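Buyers Should Ask More of the Zenell Kit
Monday, June 30, 2025

The Zenell hand-held gripper kit sells for $1,383, and Favham offers a yearly service plan for a further $222. At that price, a small organization can record its own handling tasks without buying a robot arm. We regard this as a welcome change in the market.
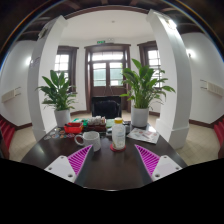
Our support has limits. The soft ribbed fingers are sold as suitable for everyday objects, a mug or a capped bottle among them, yet the product sheet gives no figure for wear. Replacement pads ship in sets of 4, and the sheet does not state how long a set should last under daily use. A purchaser cannot plan a budget on that basis.

The competing Zovero kit costs $3,130 and includes a written schedule for parts. We do not believe its hardware justifies the difference. Its paperwork comes closer to doing so.

Favham has said that revised terms will appear in July. Until they are published, we advise members to rent the kit before they commit to a purchase.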